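How to get through a shelf-filling robot trial without losing your team
By Gerasimos Sarantis
Filed under: Shop floor, Equipment, Staffing

I run stock for the Navov convenience shops, and I have been filling drinks shelves or managing people who fill them since 1994. In that time I've been sold handheld scanners that slowed us down, a rota program that put a school-leaver alone on a night shift, and a set of gravity-feed racks that jammed on anything slimmer than a standard can. So when head office told me Voklow wanted to try two-armed robots on our drinks bays, I was not the warmest person in the room.

I'm still not. But we did the trial, and other managers keep ringing to ask how to set one up, so I've written down what I would do if I had to go through it again. It is for whoever runs the shift. If you buy the machines you have your own people to advise you.

What you need before you start

One supervisor who will be there every day of it
The real hours for the job, worked out by you
A bay that is typical of your shop, warts and all
A paper notebook
A written answer on jobs (see step 2)

Step 1. Time the job yourselves first

Do this before the supplier sets foot in the building. Voklow came with a figure for how long "replenishment" takes in a shop like ours, and it bore no relation to anything my staff recognised. Their number included fetching the cage from the back, cutting the shrink-wrap, checking dates and breaking down the cardboard. The robot does none of those. It moves a can from one place to another.

So split the job up. Have someone note how long each part takes over a week, including a Wednesday if that is your delivery day, as it is ours. We used the notebook. In our Mahmoud Street shop, putting cans on the shelf was the smallest part of the drinks round. Most of the time went on getting to the shelf in the first place, moving customers' baskets, and turning old stock forward.

If your numbers come out like ours, you already know that the saving on offer is a slice of a slice. Write it at the front of the notebook. You will want it when the slides come out.

Step 2. Get the staffing answer in writing

Ask what happens to the hours. Ask it in front of the people whose hours they are.

We were told nobody would lose work and that staff would be "freed up for customers". I asked for a letter saying contracted hours would stay as they were until the end of the trial and for six months after it. It took three goes to get the letter, and the first draft had the word "intend" in it twice. Send those back.

Freed up for customers is a phrase worth pulling apart as well. My evening staff already serve customers. What they don't have is time to sit down. If the spare minutes go straight into another task, that is a change to the job and it should be talked about as one, with the union if you have one.

Step 3. Choose an ordinary shelf

The supplier will want a tidy one. Give them a tidy one for the first days, fine, but put down in the agreement that the later part of the trial uses a shelf filled the way yours is filled. Ours carries 668 lines across food and drink, and the drinks alone come in fat cans, slim cans, tall cans, bottles with waists and whatever promotional shape has turned up that month.

Mixed sizes matter more than I expected. A tall can standing beside a short one changes how a gripper has to come in. A can standing behind another changes it again. People do this without thinking and will tell you it's easy, so ask them to do it slowly once while somebody watches their hands. They tilt, they slide, they hold the neighbour steady with a knuckle. Make a list of those small moves and hand it to the engineers on day one. Ours were polite about it and plainly hadn't seen such a list before.

Step 4. Decide who is minding the machine

It will need minding. Whatever the brochure says, somebody has to put the cans where the arms can reach them, pick up the one that rolled, press the button, and stand there looking responsible when the area manager walks past.

Name that person on the rota and pay them for it. In our first fortnight the minding fell to whoever was nearest, and it was always the same two women from the evening shift, on top of their own work. One of them pointed out that she was now doing her job and its job. She was right, and I should have spotted it sooner.

Give the minder:

A plain way to stop the machine, and leave to use it without asking
A phone number that a human being picks up
Time in the shift that isn't promised to anything else
A say in the weekly review, before the supplier speaks

Step 5. Keep your own log

The software keeps a log too. Ours was called Nuller, and it recorded every attempt to the second. At the first review we were shown 982 "completed actions", which sounded like a lot of shelf filling until my supervisor asked what an action was. Picking up a can was one. Letting go of it was another. Moving back to the starting position was a third.

In the notebook we wrote things Nuller had no box for. Can put down facing backwards. Had to wait for it to finish before I could get to the bay. Man wanted a drink and didn't like to reach past it. That last one came up again and again, and it is the sort of thing that costs a shop money.

Don't treat the notebook as ammunition, though. Write down what went well in the same pen. The arms were steadier than I had guessed, they never moaned about the bottom shelf, and two of my older staff with bad shoulders said straight out that they would hand over the top row tomorrow.

Step 6. Go and see the test bench

Before the machines come to you, ask to visit them at the workshop. Take someone who does the job, and let them ask the questions. A sales visit shows you the best run of the day. What you're after is an ordinary hour, with the stops left in.

Look at how the cans are laid out and ask who laid them out. Ask to move them. Ask to turn one round. Ask what the arms do when the shelf is a hand's width to the left of where it was yesterday, and wait for the answer — you may get a long pause. Look at how much floor the rig takes up, cables included, and picture it between your fridge and your till.

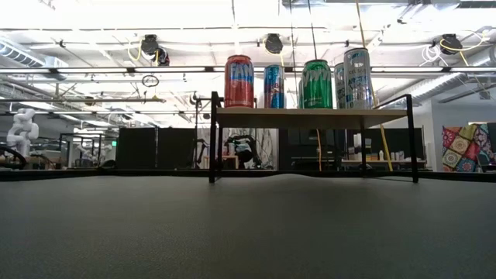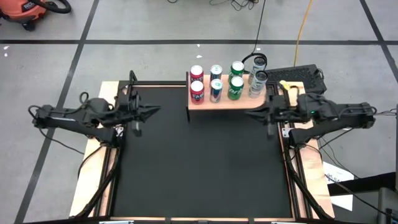

Cans standing on the shelf, two arms at the bench.

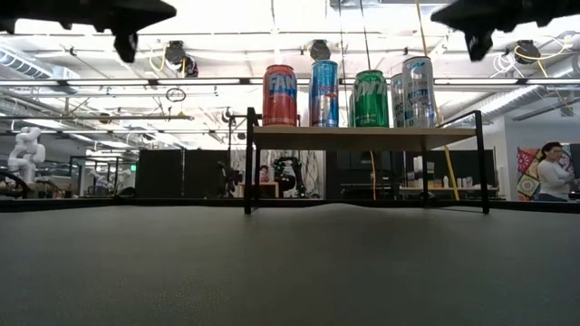
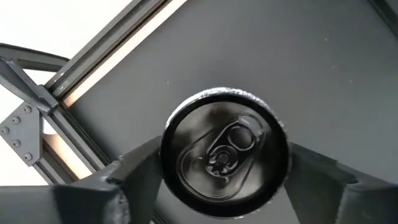
A can held between the gripper's fingers.

On the way home, ask your member of staff what they made of it before you say anything yourself. Mine thought about it as far as the ring road and then said it was like watching somebody on their first day, except that on a first day you can say "no, love, labels out" and it gets done. I put that in my report word for word. It was cut from the version that went upstairs.

Step 7. Hold the review on the shop floor

Meeting rooms favour whoever brought the slides. We moved our second review to the drinks bay at 6 in the morning, before opening, with the notebook on top of a cage of water. It was shorter and much more useful. The Voklow people could see the gap we kept talking about between the bay and the pillar, and my staff, who hadn't opened their mouths upstairs, had plenty to say.

Go through your own timings from step 1 line by line. For each part of the job, ask whether it now takes more or less of a person's time. Include the minding. If the supplier tells you that minding will shrink later on, write "later on" beside it and ask for a month.

Common problems

The trial keeps getting longer. Ours was meant to finish before December, our worst month for deliveries, and it didn't. Put an end date in the agreement and a named person who can call it.

Staff stop teaching new starters the task. I noticed this late. If people think a job is on its way out they stop passing it on, and then on the day the machine is off you have a new lad who has never rotated stock. Keep training everyone, the same as before.

People are told they're being awkward. You'll hear "resistance to change". Ask for the particular complaint and deal with that. Most of ours were about where the thing was parked.

The supplier wants to film your staff at work. Ask what for, how long it's kept, and whether saying no has any effect on the rota. Get that in writing too, and let people say no.

Where we've got to

We haven't bought. We haven't ruled it out either, and I'd look again at something that did the top row overnight with the shop shut. What I won't sign is anything that takes hours off the rota on the strength of a bench test. If you're further along than we are, I would like to see your step 1 timings, minding included. The shop number is on the contact page, and mornings are best.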